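Borcombe Pantry Words
Data card and README, version 2

Last updated: 31 Aug 2026
Maintainer: Malte Nolte
Contributors: Nesma El Fassi, Ivone Holanda, Spyros Kontogiannis

Summary

Borcombe Pantry Words is a word list of what people call the things they keep food in, and the places they keep those things. It holds 595 entries collected from spoken interviews and from handwritten shopping and storage notes. Each entry is one word or short phrase, with the meaning the speaker gave it, the language or dialect they gave for it, and a note on who else in the household uses it.

The list is meant for people working on regional vocabulary, dictionary entries and teaching material. It is small and was not built for training large models, though the licence does not stop you.

What is in the download

entries.csv holds the main list, one row per word.
speakers.csv holds age band, first language and years lived in the area.
sources.csv links each entry to an interview or a note.
spelling.txt sets out how we wrote down words that have no settled spelling.
changes.txt is the log since version 1.

All files are UTF-8. The separator is a semicolon, as many of the definitions have commas in them. Empty cells mean the question was not asked. A cell with a single hyphen means it was asked and the speaker had no answer.

Fields in entries.csv

id: a number, never reused after a deletion
word: the form as spoken or written
meaning: in English, kept close to the speaker's own wording
variety: the speaker's name for their own language or dialect
group: container, furniture, room or other
shared: yes, no or unsure
source_id: matches sources.csv

How the words were collected

Ivone Holanda and Nesma El Fassi carried out the interviews in people's homes and in the back room of the Erraji bakery. Speakers were asked to talk through putting away a week's shopping. The interviewer did not name any object first. If a speaker pointed at something without naming it, the interviewer waited, then asked what they would call it if they had to send a child to fetch it.

The notes came from a box kept by the Petomel allotment society, with the writers' permission. They gave us 261 of the entries, mostly words for jars, crocks and tins. Spyros Kontogiannis typed them up and checked each doubtful reading with the writer where that was possible.

The group field caused the most argument. Several speakers use one word for a cupboard and for the small room it stands in. We first gave such words two rows, then went back to one row with the group the speaker mentioned first. The second sense is in the meaning field after a slash.
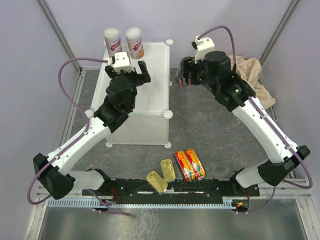 Figure 1. Storage cabinet with two tall canisters and four small food items.

Canister is a good case of the trouble with close synonyms. Some speakers kept it apart from tin by shape, others by whether the lid screws on, and a few only used it for tea. We have not tried to settle this. Look at the meaning field before you group rows by word alone.

Known problems

Older speakers are over-represented. Words for freezers and plastic tubs are thin as a result.

The variety field is free text, so the same dialect appears under more than one name. A lookup table is planned for the next release in December.

Two interviews were recorded next to a running extractor fan. Entries from these are marked with a question mark in sources.csv and should be left out of any work on pronunciation.

Brand names used as common nouns were kept if the speaker applied them to goods from other makers.

Privacy

Names, streets and recordings are not included. Speakers could ask for any entry to be removed, and can still do so. Removed ids are listed in changes.txt without the word.

Licence and citation

The list is free to use and change with credit. Please cite it as: Nolte, El Fassi, Holanda and Kontogiannis, Borcombe Pantry Words, version 2.

Corrections

Send corrections to the maintainer with the entry id in the subject line. If you are a speaker of one of the varieties and disagree with a meaning, send your own version with the place you learned it. We add it as a new row and leave the old one as it was.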